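Progress report to the Sturnex Screen Fund
Second series development: Relau (comedy, half-hour episodes)
Submitted by Tovik Pictures

Thank you again for your patience over the winter, and for letting us push this report back to September. We know you were hoping to have it sooner, and so were we, but we'd rather send you something with real news in it than a page of good intentions.

As you'll remember, the first series of Relau followed two sisters running their late father's ferry kiosk, and finished with the kiosk sold and the younger sister on the wrong boat. We've had a lot of lovely mail about that ending (and some cross mail, which we've kept as well). The funding you approved was to find out whether there was a second series in it, and to get the scripts to a point where a broadcaster could say yes or no.

Where the scripts are up to

The writers' room ran for 9 weeks, one more than we'd budgeted for. The extra week came out of our contingency and we haven't had to touch the travel line. All the episodes now have full outlines, and 2 are at second draft. The opener is in very good shape – it picks up the morning after the boat, which took us a long while to agree on, as half the room wanted to jump ahead a year. Episode four is the one still giving us grief. It has a wedding, a flood and a council meeting in it, and at least one of those will have to go. 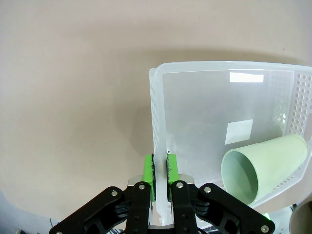 Will the original cast be back for the second series?
Both of the lead actors have told us they're keen, and their agents have pencilled in the autumn shooting dates, but nothing can be signed until a broadcaster commits.

We'd ask you to keep that between us for now. The supporting cast is a little more up in the air. The actor who played the harbour master is tied up with a long theatre run, so we've written his part so that it can be grouped into a few shooting days or handed to a new character if it comes to that.

Broadcasters and partners

Herrero, who handled overseas sales on the first series, have read the outlines and would like to come in again on similar terms. They've asked for a slightly stronger hook at the end of the first episode, and we think they're right. Our home broadcaster has the opener and has promised us a meeting once their new schedule is settled. We've been told to expect kind words and hard questions about the budget.
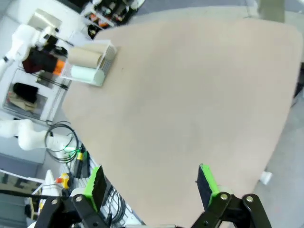 Paper-towel rolls in a white wire-mesh basket on the table.

Money

We've spent close to plan. The one item over was the script read-through, which we moved to a bigger room at a cost of $2,000 so the whole supporting cast could take part. It was worth every cent to hear the jokes out loud, and several pages were cut that same afternoon.

What happens next

Episode four gets its new outline first, then the two drafts go back for a polish before they're sent to Herrero. We'll write to you as soon as we've had the broadcaster meeting, whichever way it goes. If you'd like to read the opener in the meantime, please just ask and we'll send it over with the usual watermark.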